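**Poached pears going brown in the fridge**

I poach firm Bosc pears in white wine, water and sugar, peeled and halved, and chill them overnight. By morning the cut faces have brown patches. Batch is 4 pears in 600 ml of liquid, lemon peel but no juice. Dessert is for Monday, served cold with mascarpone. Is it the wine or the storage?

*posted by kazemi_k*

---

**pradov**

Storage, most likely. Pears float, and whatever sits above the syrup browns. Cut a circle of parchment to the diameter of the pot and press it onto the surface, both during cooking and in the fridge. Also:

- Drop the peeled halves into water with lemon juice while you do the rest.
- Keep the syrup at a bare simmer. Start testing with a skewer at 12 minutes.
- Cool the pears in the syrup, in the pot, then move fruit and liquid together to a narrow container. A wide one leaves too much fruit exposed.

600 ml is low for eight halves unless the pot is small. Double it and keep the same ratio of sugar. Leftover syrup reduces well for spooning over.

---

**Darketti**

just use canned, no one can tell under mascarpone

---

**brillach**

Agree with pradov on the parchment. I would add the juice of half a lemon to the syrup itself, as peel contributes very little acid. Check the pot too: bare aluminum or iron can discolor fruit cooked with wine. Use stainless or enamel.

If patches still show, slice the pears lengthwise, fan them, and put the mascarpone on the worst side. Toasted hazelnuts cover the rest.
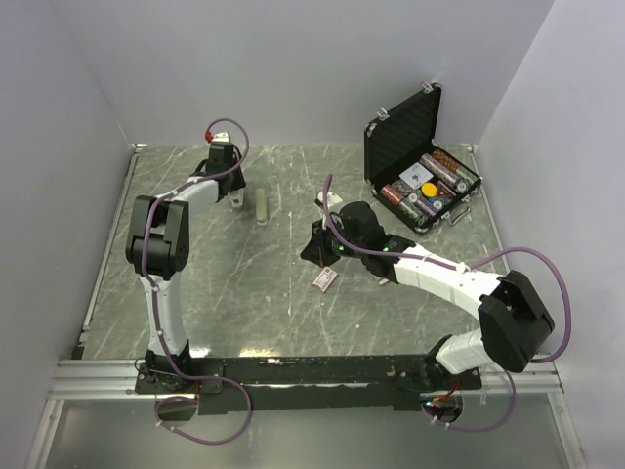
*Two arms over a gray marble-patterned top, case open in the far corner*

Syrup keeps a week in the fridge, covered.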